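Drundeo, Larholm. Software engineer (manipulation), permanent, start February or sooner if you can

We're a small team writing the software that gets robot arms to fold clothes. Control, perception, planning, plus all the tooling in between. Need one more person. Ideally two but there's money for one.

What you'd be working on first: Kettle, our planner. Takes a guess at the state of the garment and picks the next grasp. Fine on towels. Fine on t-shirts most days. Poor on anything with a gathered waist, and that's most of what the customer sends us.

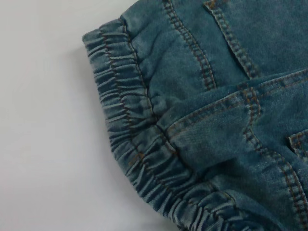

Edge detection is the bit that hurts. Kettle wants a clean outline and a nice flat panel to grip, gets neither, then replans until it times out. We've got 3,000 logged attempts and a labelling tool (Irnum, in-house, a bit ugly) and 854 of them still have no labels at all. Some of the labels we do have are wrong. You'd own that too, sorry.

Day to day:

- grasp planning in C++, glue and training code in Python
- calibration between wrist and head cameras, it drifts, we'd like to know when it has *before* a run
- speed limits and stop behaviour in the controller. Careful work, two reviewers on every change
- replay tooling. Currently a folder of scripts, wants to be one program
- some hands-on time at the table, folding and unfolding trousers. Everyone does it

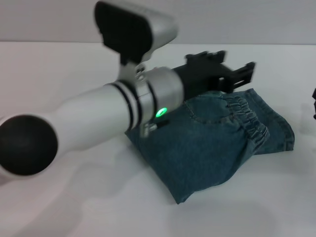 *Larholm Jobs Sheet, issue 107, November 2024*

You'll need: a few years of real code on real hardware, any sort. Decent C++. Able to read a log and say what went wrong without rerunning it ten times. Cloth or soft object experience lovely but not needed, half of us came from other things. No degree requirement.

Not fussed about: which simulator you know, or whether you've published.

Hours are 37.5 a week, mostly on site becuase the arms are here. One day from home is fine, two if you're deep in tooling. Pension, 27 days plus bank holidays, bike shed, parking is bad.

To apply: CV and a short note on something you fixed that took far too long to find. One page, no cover letter please. Quote ref 917 or it goes in the wrong inbox. Code samples welcome but dont write anything new for us.

Two stages. A call, half an hour, then an afternoon here with the team, paid, where we go through one of our failed runs togther. Travel covered. You'll hear back either way.

Agencies, no thanks.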